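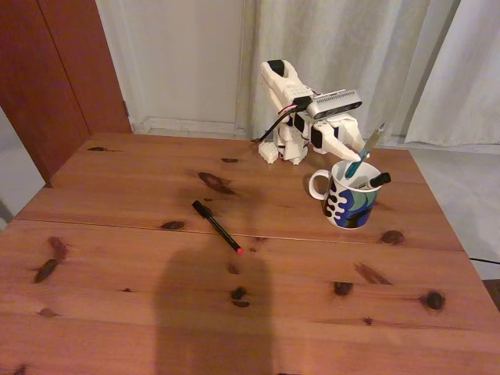
25th October

The pine table needed refinishing again, so this is mostly a record of what I did, for the next time I forget.

The top is planks, grain running the long way, with a seam between two of the boards that has never been quite straight. It also has a lot of knots. Pine knots are harder than the wood around them and they carry resin, and both facts cause trouble when you try to put an even finish on top. When I bought the table from Obadia Mussa it had a shiny coating that had gone cloudy wherever cups had been put down. I took that off in June and put oil on. The oil was a mistake, or at least the quantity was. It stayed tacky over the knots for weeks and picked up lint.

Second attempt, in order:

1. Wiped the whole top with mineral spirits, changing the rag when it stopped picking up color. Left it overnight.
2. Sanded with 120 grit, then 180, always with the grain. I stopped at 180. Finer paper closes the surface and the finish sits on top of it.
3. Vacuumed, then went along the seam with a stiff brush. Dust in the seam will end up in the first coat.
4. Sealed the knots individually with shellac, two thin coats on each, using a small artist's brush. Let the shellac go slightly past the edge of the knot.
5. Three coats of Belkadi hard wax oil in the warm tint, applied with a white pad, excess wiped off after 15 minutes.

The tint is the part I was unsure of. Raw pine goes orange by itself over the years, and adding color at the start seemed redundant. Kiyoshi Ueda argued that it would hide the difference between the sanded areas and the places where I had gone a bit deeper to remove a ring. He was right about that. The finish is a warm orange-brown and the repairs don't show unless you get the light very low across the surface.

Between coats I used a gray pad, very lightly. Twelve hours is the drying time on the can. In my room, with the window shut, it was closer to twenty, and the third coat needed a full day before it stopped smelling.

On mugs: a fired ceramic foot is often left unglazed, and the bare ring is abrasive enough to scratch a wax finish. You can feel it with a fingertip. I rubbed the foot of mine on wet 400 grit paper for a minute, rinsed it, and it now slides without a sound. It holds pens at the moment, so heat isn't a concern, but a mug of coffee goes on a coaster until the finish has cured. The can says two weeks.

Pens are the other hazard. Ballpoint dents pine through a single sheet of paper, and I had half a phone number embossed near the front edge before I sanded. I write on a pad of at least 40 sheets now, or on something stiff.

Remaining problems: one knot still has a dull ring where the shellac stopped short, and the seam has opened slightly since the heating came on. I'm leaving the seam alone. Filler in a joint that moves will crack out by spring. The ring I may touch up with a fourth coat, locally, if it still bothers me after the cure.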